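Brick wall in a small kitchen: seal it, paint it or leave it?

Posted in Walls and Ceilings

flurer_flats
Hi all! We're redoing the kitchen in our downstairs unit and I've gone back and forth on one wall so many times that my husband has banned the subject at dinner. It's old brick, very crumbly, and it leaves sandy grit on everything. I vacuum along the bottom in the morning and by 5 p.m. there's a little beach again. Part of me wants to paint it white and be done. The other part keeps hearing my sister say I'll regret it forever.

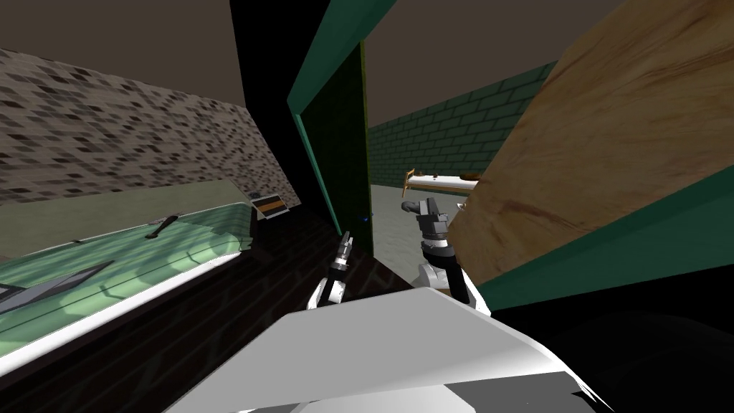
Budget for the wall is 400 dollars, tops, and that has to cover brushes and whatever else. The whole kitchen was quoted at 1,698 and I'm already over on that (don't ask about the faucet). I do like a wall with mixed colors in it, the tans and grays and dark browns all jumbled together like in the picture, and with a pale green surface running toward it I think it looks pretty great. So if I can keep the brick bare I'd love to. But does a clear sealer really stop the grit? And does it turn everything shiny? I've read yes and no to both, sometimes on the same page.

Other stuff that might matter: it's an inside wall, no damp that I can find, and the mortar is soft enough to scratch out with a key in a couple of spots. The ceiling is low and kind of a gloomy color, but that gets painted no matter what.

mortar_and_me
Don't seal it yet! Soft mortar is where your beach is coming from, and a sealer over loose mortar just gives you a crust that flakes off later. I did exactly that in my first place and spent a whole September picking it off with a putty knife.

What I'd do: go over it with a stiff nylon brush (not wire, it chews up old brick), vacuum with the brush attachment, then rake out the worst joints and refill them. Use a lime mortar if the house is old, because regular cement is too hard for soft brick and the faces can pop off. Let it cure as long as the bag says, and then a bit longer if you can stand it.

After that, a breathable masonry sealer in a matte finish. I used the Jernura one. Two thin coats, and it darkened the brick a touch, like it had just been wiped with a damp cloth, but no shine at all. The grit stopped. Cost me 50 for the can and there was plenty left over for the chimney. Try it on a patch behind the fridge first, and open a window – it stinks for a day.

One more thing, behind the stove you'll want something wipeable. Grease and bare brick do not get along, sealed or not.

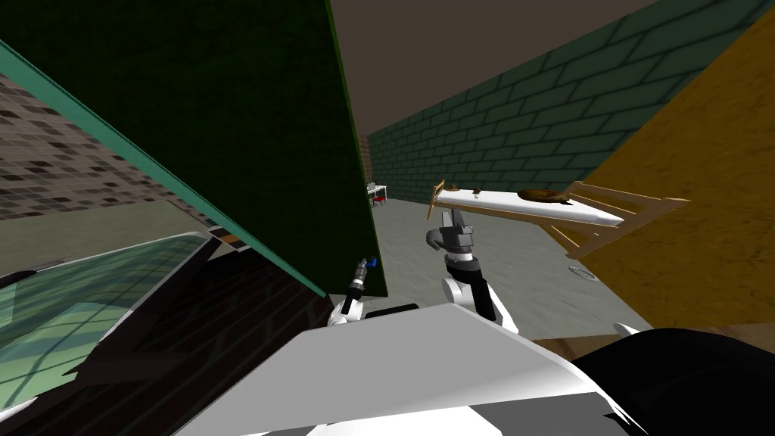 For that part I'd go with a sheet of tempered glass on standoffs, so you still see the brick and can take it down to wash. Get the holes drilled before it's tempered, you can't do it after. Check what your stove manual says about clearance too, mine was pickier than I expected. If glass is too much money, a few rows of small tile does the same job and you can grout it yourself over a couple of evenings.

isport_dad
paint it. we did ours with Mkhize masonry white and never looked back, room feels twice the size. you need primer though and it drinks the first coat like crazy

flurer_flats
Thank you both! Brushed a test strip last night and wow, the amount that came off. Going with the mortar repair first and then the matte sealer, and if I hate it I can still paint, right? (Please say I can still paint.)

mortar_and_me
You can, just check the can for what goes over it. Some of the water repellent ones won't hold paint well. And wear a dust mask for the raking out, that stuff is nasty to breathe.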